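La segunda cocción del pan al vapor

El pan cocido al vapor no forma corteza. La superficie de la masa no pasa de 100 °C, temperatura insuficiente para las reacciones de Maillard, y conserva la humedad que un horno le quitaría. El interior cuaja cuando el almidón gelatiniza y el gluten se fija.

Elmarie Fourie, técnica panadera en Drindbridge, trabaja con harinas de fuerza baja y una fermentación de 47 minutos. «Con más proteína la miga queda elástica y la piel se arruga al destapar», explica. Deja reposar 30 gramos de masa aparte, en un vaso graduado, para seguir el aumento de volumen.

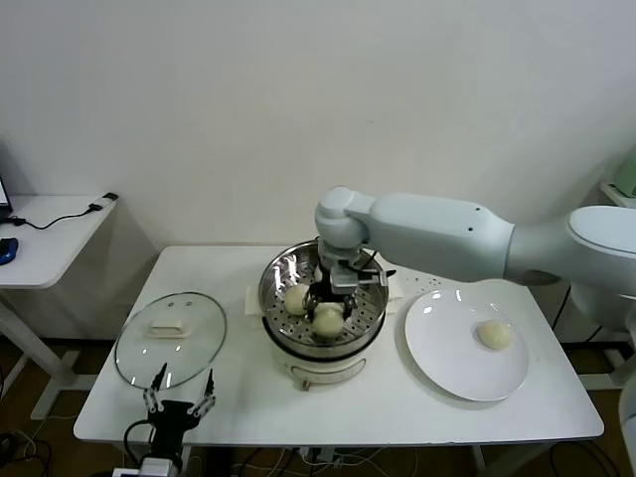
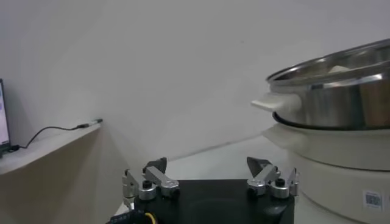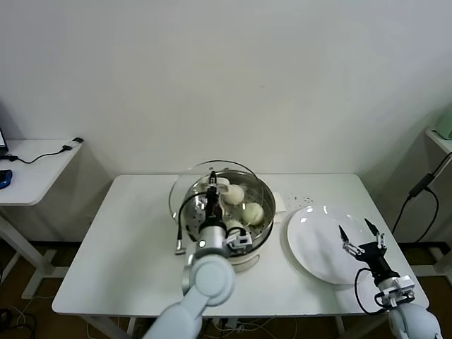

Bollos al vapor sobre bandeja perforada, en la primera y la tercera imagen.

El recalentado plantea otro problema. La amilopectina retrograda en frío y la miga se endurece, proceso que el vapor revierte en buena parte -- el microondas también, pero reseca los bordes. Gerrit Swanepoel, del obrador Lolgate, comparó en marzo ambos métodos con 90 piezas refrigeradas. Las recalentadas al vapor mantuvieron la textura durante más tiempo.

La condensación es el defecto más frecuente. Las gotas que caen de la tapa dejan manchas translúcidas y hundidas. Swanepoel usa tapas abombadas, o un paño tenso bajo la tapa, y carga 200 mililitros más de agua en tandas largas. Fourie prefiere entreabrir la tapa al cortar el calor y esperar antes de retirarla.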